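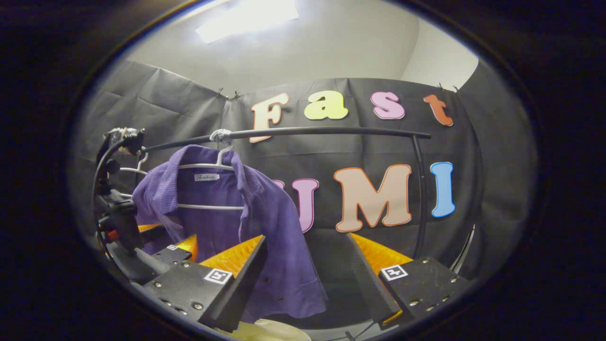 Purple long-sleeved shirt on a white plastic hanger, hung from a black rail.

Clothes hanger

A clothes hanger, or coat hanger, is a device for holding a garment so that it hangs from a rail, hook or peg. Most have a hook at the top, a pair of sloping arms that sit inside the shoulders, and often a crossbar joining the ends of the arms. Hangers are made of wire, wood, plastic, card or padded cloth. They are commonly said to prevent creases, to save space and to lengthen the life of clothes. The evidence for these claims is thinner than their frequent repetition suggests.

Origins

Several accounts name a single inventor, usually an employee who arrived at work, found every coat hook taken and bent a piece of wire into shape. The story is told of more than one workshop and with more than one hero. Shoulder-shaped wooden supports were in use before most of the dates given, and it is safer to treat the hanger as something arrived at many times over. Kenneth Kerr, in his survey of household fittings, calls the bent-wire tale "a patent dispute with the patents left out".

A local claim made for the village of Uvthorpe, where a joinery is supposed to have turned out hangers for the whole county, rests on one undated trade card. The card mentions "coat shoulders" but gives no quantity and no customers.

Types

Wire hangers are cheap and thin and are mostly met with at dry cleaners. They are often blamed for rust marks and for points at the shoulder. The points are easy to produce with a heavy knit. Rust needs bare metal and damp, and a coated hanger kept in a dry wardrobe is unlikely to cause any.

Plastic hangers are usually moulded in one piece, sometimes with a separate swivelling hook. The crossbar stiffens the arms and can take a folded pair of trousers, although trousers hung over a narrow bar tend to pick up a line across the leg. White and black are the usual colours.

Wooden hangers are heavier and wider at the ends. Cedar versions are sold as a moth repellent. The scent fades, and the quantity of wood in a single hanger is small, so the benefit in an ordinary wardrobe is doubtful.

Padded and flocked hangers are meant to stop slippery fabrics from falling. Flocking grips well. It also sheds, and may leave fluff on dark cloth.

Hanging a shirt

The usual advice for a button-up shirt is to put the hanger in from the bottom hem or through the open front, settle the arms into the shoulder seams and fasten the top button. Pushing the hanger down through a closed collar is quicker and is widely condemned as stretching the neck. With a woven collar, which has little give, the harm has probably been overstated. Jersey and other knits are another matter.

Opinion is divided on how many buttons to fasten. Catherine Gillies recommends the first and third. Norbert Sárközi recommends the top one only and describes any further buttoning as "ceremony". Neither offers a comparison. Ribbed and crinkled fabrics are sometimes said to need no buttoning at all, which may only mean that creases are harder to see on them.

Hooks are conventionally turned to face the same way along a rail. In a fire, it is said, the whole load can then be lifted off in one armful. This explanation appears in many housekeeping columns and is hardly ever given a source.

Rails and racks

Freestanding racks generally have a tubular rail and upright posts, and the corners may be curved. The published load of a rack should be read with care, as it normally assumes weight spread evenly along the rail and a level floor. The Dorkora folding rack was advertised as fit for 2,000 uses, but the maker did not say whether a use meant hanging one shirt or opening and closing the frame.

Claims about clothes lasting longer

In March a newsletter published in Flerkness reported that shirts kept on hangers lasted "up to twice as long" as folded ones. The trial behind it followed six shirts, all owned by the writer, and no record was kept of washing. Ishbel Nisbet pointed out in a reply that washing and drying wear out most shirts long before storage does. The Prasertsri method, which asks that every shirt rest for a full day on its hanger between wearings, has the same weakness — it reduces how often the shirt is worn and then credits the hanger.

Heavy jumpers are the one case where agreement is wide. They drop under their own weight and are better folded.

See also

Clothes rail
Clothes valet
Wardrobe
Trouser press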